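Presentation folder

A presentation folder is a cover of heavy paper, card or plastic used to hold loose sheets. It is common in offices, schools and public agencies. Most are made from a single sheet that is cut, scored and folded once down the middle, with one or two pockets glued inside.

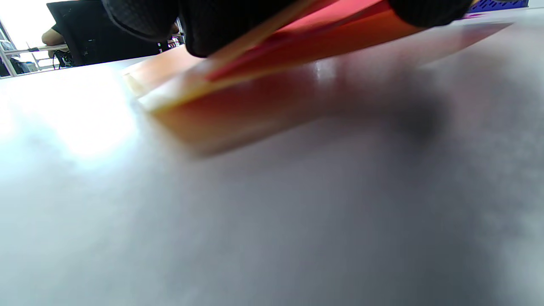

The Taron pattern, named for the mill town where it was first cut, has a pocket on the right side only. The later Clalano pattern has two pockets and a wider spine -- a change that raised its capacity from 12 sheets to 200. Both remain in production.

Color is often used for sorting. The district archive at Vonow keeps 835 folders under a five-color system, and 142 of them are reserved for land records.

See also: File folder; Ring binder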